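Suche: Kurzprosa Startseite

Inventur Ulis
Von Takumi Kobori
16.08.2021
9 Kommentare

Vorgang 145. Kobori legte den Nachlass Morikawa nach Tischposition an. Spalte eins: Objekt. Spalte zwei: Material. Spalte drei blieb für den Erben frei. Er begann mit der Sukkulente im weißen Topf.
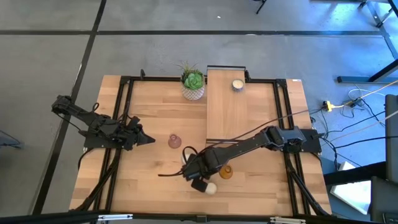

Zweite Erfassung

Kylie Costigan rief aus Dekell an. Sie wollte wissen, ob der bernsteinfarbene Kerzenhalter dabei sei.

»Geriffeltes Glas«, sagte Kobori. »Gewellter Rand.«

»Und der rosafarbene?«

»Ebenfalls.«
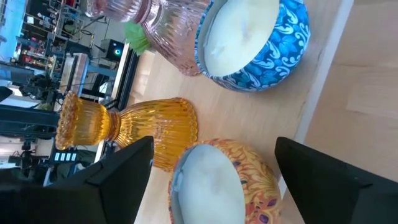
Sie schwieg. Kobori trug die Kerzendosen ein, Muster blau, Muster orange, Wachs cremeweiß. Unter Wert setzte er einen Strich.

»Die orange hat sie im Mai gekauft«, sagte Costigan. »Für mich.«

Er löschte den Strich und schrieb ihren Namen in Spalte drei.

Geteilt: 145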